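Suche Suchbegriff eingeben Suchen

Wäschetagebuch, 21. September 2024

Frottiertücher, Schlafzimmer. Gefaltet wird auf dem Bett, Laken beige, glatt gezogen.

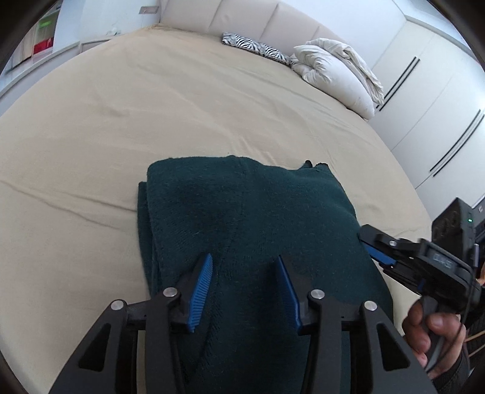
Dunkles Petrol

Dickes Frottee, Faltung annähernd rechteckig. Diagonale Knickfalte auf der Oberseite, links wölben sich die Lagen nach außen. An der Ecke oben rechts ausgefranst, Saum bei Gelegenheit nachnähen. Laut Liste Fabrikat Zadel, 400 g/m², gekauft im Januar.

Schrankfach

Lichte Breite 42 cm. Bei Drittelung passen zwei Stapel nicht nebeneinander, daher künftig erst längs halbieren, dann dritteln. Waschmittel Grallia, Dosierung unverändert. Die Handtücher von Zimik kommen morgen dran, 24 Stück.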